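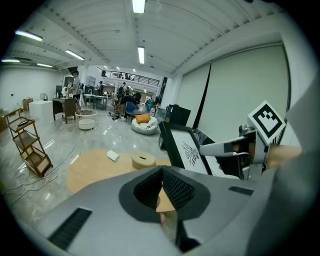 Metovmont Handheld Gripper Set: recording rules

Thanks for picking this up! The set holds 3,527 episodes recorded with hand-held grippers in shared, lived-in rooms, and we'd love more. Please read the rules first. They're short, and they are what makes clips from Buder and Lostton work together in one training run.

Before you record
Check that the marker on each finger is flat, clean and fully in view of the camera.
Open and close the gripper 7 times at the start of every session. The Krishnan script reads finger width from this.
Get a signed consent form from everyone in the room, including people on upper floors.
Keep your walking path clear of cables.

While you record
One task per episode, up to 2 minutes long.
Start and finish with the fingers open.
Leave the room as people use it. Clutter is great, and we want plenty of it!
If you drop something, keep going and pick it up. Tag the episode "recovery".

Before you upload
Blur faces with the script in tools/blur, then watch the result yourself.
Fill in site, room, task and operator code. No real names.
Batches over 1,000 episodes go up in parts.

Known gaps
Very few kitchens so far, and hardly any left-handed operators. If you can help with either, open an issue and say hi.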